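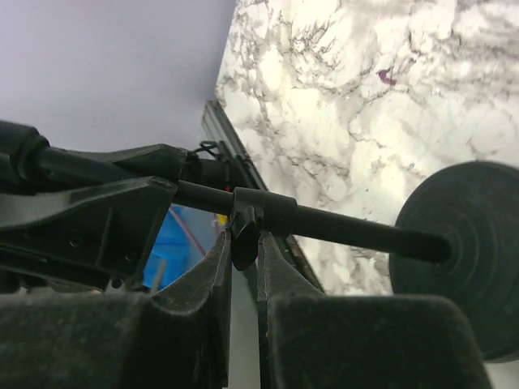

Vernex finger kit: first notes from the bench

Products > Grippers > Wandum series

Tagged: Hardware reviews

The Wandum two-finger kit from Vernex is sold as a drop-in replacement for standard parallel jaws. It ships with two molded fingers, 4 mounting screws and a printed torque card. List price is $630, and a spare finger pair is $200.

Akihiko Nomura fitted the set on Thursday and has been running it on small hardware: knobs, tabs and clamp collars on black rod. Parts like the tab under the collar are a fair test, with little area to hold and a shaft directly above that limits how far the tips can close in. The tapered tips reach the tab without the wide finger bodies getting in the way. Black on black is harder for the wrist camera, and we raised the exposure by hand for most runs.

Two complaints. The finger faces are matte and pick up dust – wipe them before any grip test. The torque card also gives no value for the lower screws. Wanda Pennington has written to Vernex about the second point.

Firmware 32 or later is required. Loan sets can be booked through Cledwyn Mostyn at the Skendodwood office, one week per group. A longer review with cycle data will run in the January issue.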